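Zerkodix
Products / Hand-held collection / Navitz Pair

Navitz Pair: two hand-held grippers for recording two-hand tasks

Item number 1014
Status: in stock
Ships as: one left unit, one right unit, cables, case

Overview

Navitz Pair is a set of two hand-held grippers. A person holds one in each hand and does an ordinary task at a table. The set records how the grippers move and how far the fingers are open, and these recordings become training examples for a robot arm that carries the same fingers. No robot is needed in the room during collection.

We made the first Navitz as a single gripper. Customers liked it, but many of them wanted to record tasks where one hand waits, or holds, while the other hand moves. Two single units could be used for this, but their clocks did not agree and people spent a long time to correct it afterwards. In the Pair, both units take their time from the same small box, and the two recordings start and stop together.

What is in the case

Left gripper unit, with finger set
Right gripper unit, with finger set
Two cables, 3 meters each
Sync box with power supply
One spare finger set (fits left and right)
Hex key for the fingers
Printed quick guide

The head camera is not included. Any camera that accepts our trigger signal can be used, please see the list under Compatibility.

Main data

Weight of one unit without cable: 400 g
Fingers: two per unit, parallel movement
Finger opening: recorded continuously
Storage: on the connected computer
Output: one folder per episode, with both hands in one time line
Operating software: Tăng, version 11 or later

About the software

Tăng is our recording program and it is included in the price. You write the name of the task, press the foot switch or the space key, and the episode begins. You press again and it ends. After each episode the program asks for one of three marks: keep, repeat, or discard. We ask customers to really use the third one. A discarded episode is still saved in its own folder, so nothing is lost if you change your mind.

When the cable of one unit is pulled out in the middle of an episode, Tăng stops both hands and makes a sound. Older versions continued with one hand only. If you still have such an older version, please update it before you connect the Pair.

Export is possible to our own format, called Clomora, and to plain tables with a folder of camera images. The description of the Clomora format is open and you can read it without an account.

Planning your collection

We are often asked how many examples are needed. We can not give one number, it depends on the task and on the learning method. We can tell what we did ourselves. For our table set, with cups, bowls and small containers, we kept 3276 episodes. They were recorded by 11 people, and this was a good decision, as every person has a different way to come near to an object. Some go straight down, some come from the side and turn the wrist late. A system which has seen only one of these ways is easily confused.

Some advice from our own work:

Write the task in one short sentence and keep it the same for all operators. "Put the cup in the container" is enough.

Decide before the first day where the idle hand should be. It may rest beside the work or wait over the table, both are fine, but mixing the two without a note makes sorting difficult later.

Change the position of the objects between episodes. Small changes are also useful.

Use a plain cover on the table if the surface reflects light. Change the cover from time to time, so the system does not learn the color of the cover.

Wear sleeves that fit close to the wrist. Wide sleeves can catch the cable.

Take a pause. Tired operators let the cup go too early and do not notice it.

Paper cups, ceramics and other delicate things

The standard fingers are meant for light household objects. There is no motor in the unit. The operator closes the fingers with the own hand and feels the resistance directly, and for this reason soft things can be taken with little practice. A paper cup is a good first object. It shows at once when the grip is too strong, and it costs very little to replace.

For the second object we recommend a container with walls that are higher than your fingertips are wide. The operator must then go down into it with the cup and let go inside, and this is a movement that many learning systems do badly when they have seen only flat surfaces. 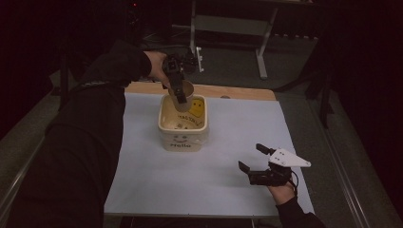

Kiều Phan wrote to us that the waiting hand was the part she had underestimated. Her first recordings had the right gripper wandering over the table while the left one did the placing, and the trained arm later copied the wandering very faithfully. She now gives each operator a resting area for the hand that is not working, and she would like Tăng to show a warning when the hand leaves this area. We have put this wish on the list for the November version.

Compatibility

Computers: two free USB ports are required, directly on the machine. Hubs without their own power supply are not supported.
Head cameras: any model with external trigger input. Cameras without trigger can be used, but the time line must then be corrected by hand.
Robot arms: the finger set mounts on the arm with adapter plate NP-A, sold separately. Please tell us the flange of your arm when you order.

Care

Clean the fingers with a damp cloth. Do not use alcohol on the finger surface, it becomes hard and slippery. Check the screws of the top plate once per week if the units are used every day. The cable should leave the unit in a loose loop beside the wrist, never tight around the hand.

Fingers are wearing parts. Please change both fingers of a unit at the same time.

Ordering

The Pair is sold as a set. Customers who already own one single Navitz can send it to us, and we change the inside to the new clock and deliver the second unit with it. Write the serial number in your message, it is on the bottom of the handle.

Replacement fingers, cables and the adapter plate can be ordered one by one under Spare parts.

Page last changed: July 22, 2022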